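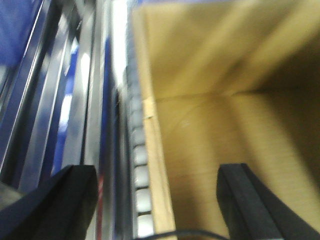
Carton cell: two grippers, one controller

The carton cell spent most of its bench time since May on one question: which two-finger gripper to carry into the next build. The candidates were the Sturkomik parallel unit, which the cell has used from the start, and the Lota, a lighter electric gripper with interchangeable fingers. Both were run on the same arm with the same wrist camera bracket and the same Daneshvar controller. Finger pads were changed to a common material before the first run so that pad friction would drop out of the comparison.

Each gripper got 300 cycles. A cycle consisted of a pick from an open carton, a transfer, a place, and a return to the start pose. Cycles were run in blocks, with a force check between blocks and a full recalibration whenever the gripper was swapped. Elaheh Rahimi wrote the test sequence and ran most of the blocks herself.

Opening width

The Sturkomik opens wider. On paper this is an advantage, and on loose items on the mat it was one. Inside a carton it caused trouble. At full opening the outside of the fingers comes close to the carton wall, and any pose error then shows up as a contact. The sequence was changed after the first block so that the gripper enters at a reduced opening and widens only once the fingertips are below the rim. Contacts dropped, at the cost of a slower approach.

The Lota has less travel and did not need the extra step. It did need a better estimate of the item position. When the camera estimate was off, the Lota closed beside the item where the Sturkomik would still have caught it. Misses of this kind made up the largest share of its failures.

Force

Both units hold force well at the middle of their range. At the low end, the Sturkomik overshoots on first contact and then settles. The overshoot was enough to dent thin cardboard when gripping a flap or a wall. The Lota comes in more gently, but its reading drifts as the motor warms up, so the zero has to be taken again between blocks. We now do this in the start pose with the fingers open. It adds very little to the total.

Neither unit was good on film or tape. A twisted piece of packing tape does not present two parallel faces, and both grippers pinched it by chance or pushed it along the mat. Film folded between the pads and then slid out during the transfer. These items were logged separately and are left out of the main count.

Cameras

The wrist camera sees the fingertips and the inside of the carton at close range. It is good for the last part of the approach and of limited use before that. During fast moves the image smears, most of all on the bright rails and rollers beside the box, and edge detection returns false lines. The fixed camera does not have this problem, but it sits low and has a good deal of background in view: racks, floor line, walkway, and anyone passing through.

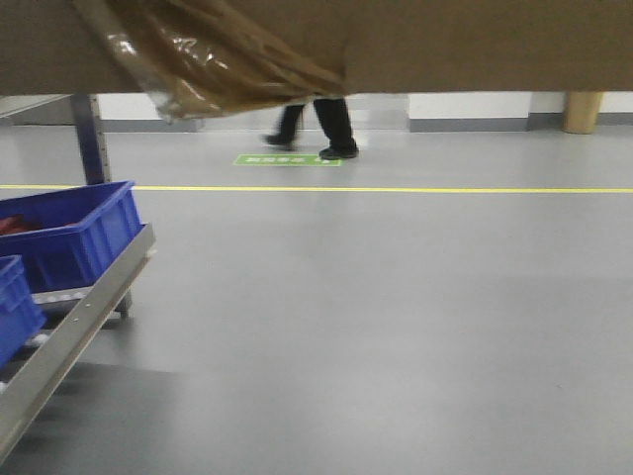

Fixed camera, looking toward the walkway. Blue bins on the rack at left, yellow floor line behind.

Motion in the background was a source of false triggers in the item detector. The first fix was a mask drawn by hand around the work surface. It held until the camera bracket was loosened for cleaning and went back on at a slightly different angle. The second fix is a mask computed from the front edge of the mat, where dark gray meets red. The contrast there is strong and the line is straight, so the fit is stable even under uneven light. The mask is recomputed at the start of every block.

Film is still a problem. It throws small bright highlights, and they move when the film moves. The detector reads some of them as items. Raising the minimum area to 60 pixels removed most of these and also removed two small test items, which have been put on a separate list until the threshold can be set per class.

Light falls off across the mat, with a darker region through the middle. A reference view of the bare mat is now stored at the start of a session and subtracted before detection. Specks and scratches on the mat surface go out with it, which saves some cleaning.
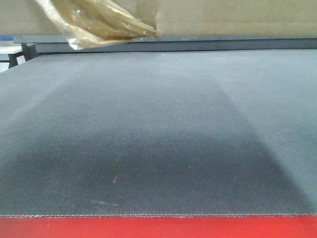
Controller notes

The Daneshvar controller was new to the cell this year. It accepts gripper commands over the same link as the arm commands, so the two share one clock. With the old setup the gripper had its own link, and the delay between "arm in position" and "fingers close" varied from cycle to cycle. That variation is gone. What remains is a fixed delay, and it can be compensated.

Two points for anyone moving a cell over:

The force limit is stored with the tool definition, and loading a tool overwrites any limit set by hand. Set it after the tool is loaded.

The log buffer holds about 32 cycles at full rate. After that it starts overwriting without a warning. We lost the start of one block this way and had to repeat it. Logs are now pulled every 20 cycles.

The emergency stop behavior is also different. The old unit opened the gripper on a stop; the new one holds the last position. For cartons, holding is the better choice, but operators used to the old unit should be told before their first shift – not after it.
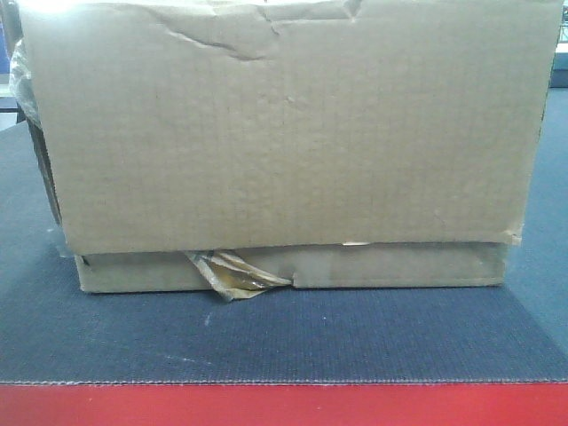 HUTDALE, 10/25/18 – The cell will go forward with the Lota for items inside cartons and keep the Sturkomik mounted on its quick-change plate for handling the cartons themselves. Worn cartons stay in the test set. Creased panels, torn corners and tape hanging off the front are normal in returned stock, and a gripper that only works on flat faces is of little use there.

The next round covers finger length. A longer finger reaches the carton floor without bringing the gripper body near the rim, but bends more under load. Measured at the tip, the longest set in stock deflects 7 mm at the working force, too much for the narrow items. A stiffer set is on order. Until it comes in, the short fingers stay on and the deep cartons are skipped.

Rahimi has placed the test sequence and the tool definitions in the shared folder, together with the mask script. Groups with a wrist camera on another bracket will need to redo the hand-eye calibration before using either tool file.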